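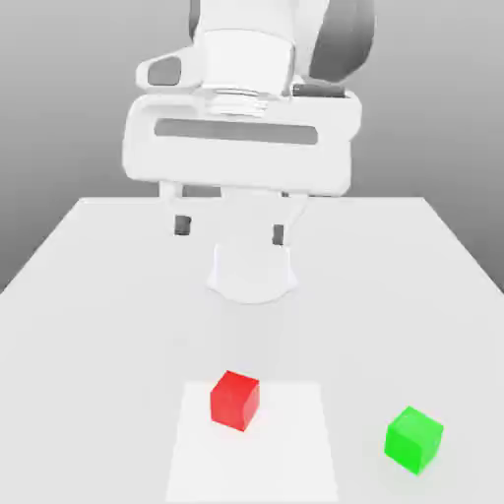 Peter Říha @priha_gravel
29 January 2018

1/ The route for the Drandside stage race in August is out. Five stages, 835 km in total. Notes on the parcours follow, mostly for people deciding whether to enter or which days to drive up for.

2/ Stage 1 is a point-to-point, Kellell to Pramlow. Flat for the first two hours, then the river road, which runs northeast and is exposed the whole way. Prevailing wind in late summer is from the west. Expect cross-tail and a split before the second feed zone.

3/ Small teams should note that the river road has one lane and no shoulder. An echelon there holds maybe a dozen riders. If you are thirteenth you are in the gutter, and the convoy will be a long way back.

4/ Stage 2 is the longest day and the least interesting on paper. Two categorized climbs, both early, neither above 5 percent. Bunch finish in Pramlow unless the overall is already a mess.

5/ Stage 3 is the time trial. Out and back from Brennan on the old quarry road. The surface was redone last year as far as the turn. Still no word on whether road bikes only applies, as it did in the last edition. The technical guide says "see annex" and the annex has not been posted.

6/ My guess is that TT bikes will be allowed. The start list has two-minute gaps for the top of the GC, and you would not bother with that on a road-bike course this short.

7/ Stage 4 is the one that decides it. Four times up the Brennan wall from the south side, finish at the top on the last lap. The climb is 8 minutes for a good rider, steeper in the second half, with a false flat before the line that has caught people out before.

8/ Gearing: I rode it last fall on a 36x28 and wanted one more on the third time up. The compact crowd will be fine. Anyone on a standard double with a 25 should borrow a cassette.

9/ The descent has a cattle grid about two thirds of the way down, straight after a left-hander. It is marked in the guide but the marker is in the wrong place - it comes sooner than the map says.

10/ Stage 5 is a circuit race back in Kellell. Time bonuses at the finish and at two intermediate sprints. If the overall is within ten seconds, the first intermediate matters more than the last lap, as the break usually takes whatever is left after that.

11/ Field limit is 94 riders, down from last time. Teams are capped at six, with no minimum for composite squads. That helps riders from clubs that cannot fill a car.

12/ One rule change: the time cut on stage 4 is now a percentage of the winner's time instead of a fixed gap. On a slow, tactical day that is generous. On a fast day it will send home a good part of the sprinters.

13/ Neutral service is one car and one motorbike. On the stage 1 roads I would carry a tube and a pump, pride aside.

14/ Entries go through the regional federation page. Licenses have to be valid on the day of entry as well as race day, so renew first.

15/ Correction to post 4: the second climb on stage 2 is listed at 5.4 percent in the profile and 4.9 in the table. I used the table.

16/ Will add the stage 3 equipment rule to this thread when the annex is up.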